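About Plernum Property Care

Plernum is a small company which looks after rented homes for owners who live somewhere else. We started with two apartments in the Chaiyaporn building, both owned by people who had moved abroad for work and who did not want to sell. Today we take care of about 100 homes, most of them apartments, together with a few row houses behind the old market. We do not buy and sell property. If you wish to sell, we can tell you which papers you will need, but the sale itself you should do with an agent.

What we do for owners

When you give us your home, we visit it first and write down its condition room by room. After this we suggest a rent. Sometimes the owner hopes for more than we suggest, and then we try the higher price for one month and look at it again together. We find the tenant, check the references, prepare the lease and collect the rent. The money goes to your account on the 7th of each month, with a short statement in English. Repairs under the limit that you choose in the contract are done without asking you. For anything bigger we send a price and wait for your answer.

Our fee is a part of the rent and it is written on the first page of the contract. In the months when the home stands empty you do not pay it - we think this is fair, and it also gives us a good reason to find a tenant quickly.

What we do for tenants

The tenant pays no fee to us. You receive the keys, a copy of the condition report and a telephone number which is answered until 10 p.m. Please read the report in your first week and send us the things that we have missed. It is much easier to correct it at this time than on the day when you move out. The deposit is kept in a separate account, and we return it after the last water and electricity bills have arrived.

Pets are decided by the owner and not by us, but we always ask for you. Many owners say yes to a cat.

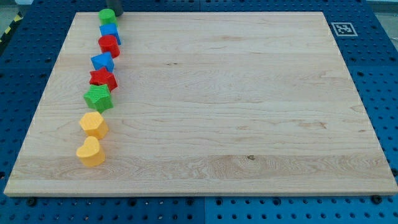 In April we also began to work in the Mellum district, on the other side of the river. The houses there are older and have small gardens, so our contract for Mellum has an extra page about trees, fences and the cleaning of gutters. The owner and the tenant can divide this work between them as they like, only it must be written down before the keys are given.

For our accounts and rent reminders we use a program called Omen. Owners can log in to see their statements and the bills for repairs. If you prefer paper, tell us and we will send it by mail every quarter.

Our team is 17 people, and each home has one manager who stays with it from lease to lease. The office is on the ground floor of the Chaiyaporn building, next to the pharmacy. You can come without an appointment in the mornings. In the afternoons we are usually out at the homes, so it is better to call first.

Plernum Property Care | Ground floor, Chaiyaporn building | Contact us | © Plernum. All rights reserved. | Back to top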